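Vesik Lab, Course Handout 4
Sorting into open bins: working rules for the two-arm cell
Instructor: Anum Siddiqui

Read this before your Wednesday slot. The rules apply to every pick-and-place exercise on the Clistideo bench, with or without a person guiding the arms.

1. Before the run

Set the bins side by side with their rims clear of both arms' home positions. Check the item list against what is in the bins. Know where the stop button is and say so out loud to your partner. Hands stay off the bench once the arms are powered.

2. Carrying over a neighboring bin

A held item must clear the rim of every bin it passes. Long items, such as a roll of bags, tend to hang at an angle, so measure clearance from the lowest point of the item and leave 20 mm. If jars or other items are standing underneath, stop and check your height before moving on.
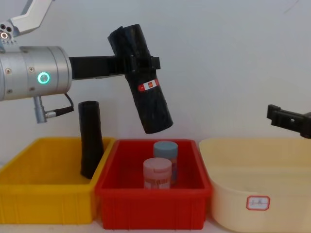
3. Setting down and releasing

Bring the item upright before you lower it. Open the fingers only when the item has support from the bin floor. Back away along the line you came in on. If something else already stands in the bin, put the new item beside it with room for the fingers to open.

4. The idle arm

The arm that isn't working stays over its own side and holds nothing. It does not cross into a bin where the other arm is holding or placing an item. Only one arm works in a bin at a time.
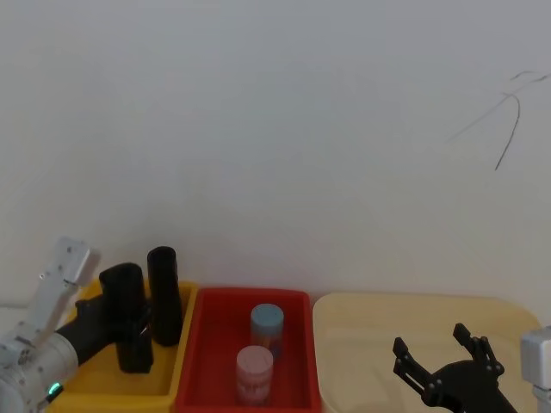 Left gripper on a roll in the yellow tray, right gripper open over the cream tray.

5. Logging

Write down each drop, rim contact and manual stop, with the run number. Test runs count. After 7 stops in one session, end it and see me in Munro 567.

Reading for October: the Oltusstead bench manual, sections on payload and stopping distance.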